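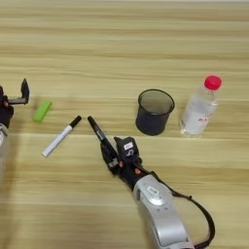

Open day prep and run notes, desk-tidy demo

Home | Notebook | Bench log | Rota | Archive
Search this notebook... Go

March 29, 2021
Entered by: bench 2, arms group

Purpose of entry: record of the open day demonstration, settings used, faults seen, jobs arising. Visitor-facing text is kept in the Enache folder and is not repeated in this book.

Task. Two-arm tidy of a desk surface. Markers go into the black mesh cup one at a time. Green block is to be picked by the left arm and put down clear of the cup. Bottle is not a target. It is on the table as an obstacle and stays lying down on the right, red cap away from the arms.

Order of work as run: black marker first with the right arm, then white marker, also right arm, then green block with the left. Left gripper waits open at its own side until the right arm is back at rest. We tried both arms moving together during the November trials and dropped it. Cycle time was better but the people watching could not follow which arm was doing what, and the stop distance between grippers was smaller than I like with visitors present.

Layout. Cup upright, to the right of the markers. White marker on the diagonal, cap end up and to the right. Start with bare wood between the white marker and wherever the black one is to be gripped. If the two caps or tips come close, the right fingers can nudge the white marker on lift-off. It then rolls, and the stored pick pose is no use. Happened in rehearsal. Lift is now straight up before any sideways travel.

Do not square the objects up with the grain of the table. Planner is happy with either but the block detector is worse when the long edge of the block runs along a board line. A slight diagonal is enough. The block is bright lime green and gives no trouble on colour alone; it is the fitted angle that goes wrong.

Cup. Black mesh, no weight in it at the start. It slides if a marker catches the rim. Rim is wider than the base, so there is more room to aim at than the base outline suggests, but the planner was using the base circle. Changed to rim circle with a margin. Mesh also gives poor depth readings, with the table showing through it in places. Cup position is therefore entered by hand at the start of each session and the depth points inside that region are ignored. This is a demo fix. It will not do for the Bustus work, where the container can be anywhere.

Bottle. Same complaint with depth, clear plastic and clear liquid. Red cap is found every time. Label region is found most of the time. Obstacle is built from the cap position plus a fixed length along the fitted axis, which overestimates at the base end. Acceptable, as the overestimate lies towards the cup and keeps the wrist high on the way in. If anyone swaps the bottle for another one the fixed length must be changed in the session file.

Settings for the day

Speed limit, both arms: 18 per cent of maximum
Grip force, right, markers: setting 2
Grip force, left, block: setting 2 (same as right, no need for a separate value)
Approach: from above, fingers tilted to suit the marker
Retry on failed grasp: on, then hand over to operator
Cable slack, right arm: left as a loose loop to the right side, see below

Run record

13 full runs with visitors at the rail. Ran in blocks with a reset between. Reset is by hand with arms disabled and the operator's key out. Groups were up to 18, larger than planned, and those at the back could see very little of the table. The overhead view was put on the side monitor after the first block, and questions improved at once.

Right arm, black marker: good throughout. Marker sits between the fingers with part of the barrel standing out beyond the tips, and this is wanted, as the projecting end goes into the cup first and the fingers do not need to go below the rim. On one run the grip was taken too near the middle and the other end fouled the rim on the way in. Cup shifted. Operator stopped the run, reset, continued.

Right arm, white marker: two failed first grasps, both recovered on retry. White barrel is picked up well against the wood but the rounded end is short by a few millimetres in the fit, so the computed centre is off towards the cap. Not serious. Offset added after the lunch break and the fault did not come back. Offset is in the session file only, NOT merged.

Left arm, block: no faults on pick. On one run the block was released slightly high and landed on its edge before settling. Height corrected.

Stops. One protective stop on the right arm, false, traced to the wrist limit being set from the old tool length. Corrected between blocks. One operator stop as above. Nobody came past the rail.

Cable. The black cable on the right arm comes out at the upper housing and loops over the table to the right before running back down beside the arm. Clear of the bottle in every pose I checked at the bench. With the arm fully over the cup the loop gets wider and comes nearer the bottle cap than I would choose. For the next demo either shorten the slack with a second clip or move the bottle further right. Clip preferred. Moving the bottle puts it close to the limit of the overhead view.

Points raised by visitors, worth keeping

Several asked why the arms are slow. Answer given: speed is limited for the event, and the limit is a number in a file. We should have one fast run on video to show, with the date and speed written on it.

Party from Gakex asked about cycle time with mixed items in a tray. We have no figures for that. Told them so. They would like to see the same task with the cup moved between runs, which we cannot do until the depth problem on the mesh is dealt with. Suggested a plain solid cup as a half measure. They seemed content with this.

Indau asked about finger wear. Present finger plates have had no measured wear check since fitting. Job added.

Several younger visitors wanted the arm to draw with the marker. Cap removal is not in the skill set and I would not try it with the present fingers. Could be run with an uncapped marker placed by hand and a sheet of card taped down. Low effort. Needs a compliant mode on the downward axis or the tip will be ruined in short order.

Jobs arising

Merge white marker offset, after checking it on the bench with the marker turned end for end.
Correct tool length in the master file for the right arm. At present only the session copy is right.
Second cable clip, right arm.
Measure finger plates, left and right, and write the values in the bench log.
Try solid cup against mesh cup, same start poses, depth mask off.
Move the rail out, or put the side monitor higher. Monitor is easier.
Spare markers of both types. The pair in use have grip marks on the barrel and the fit may change once they get worse.

Session file saved under the Enache folder with the run logs. Arms parked, air off, key returned to the cabinet. Table left set for the cup test, so please leave the tape marks where they are.

Previous entry | Next entry | Back to bench log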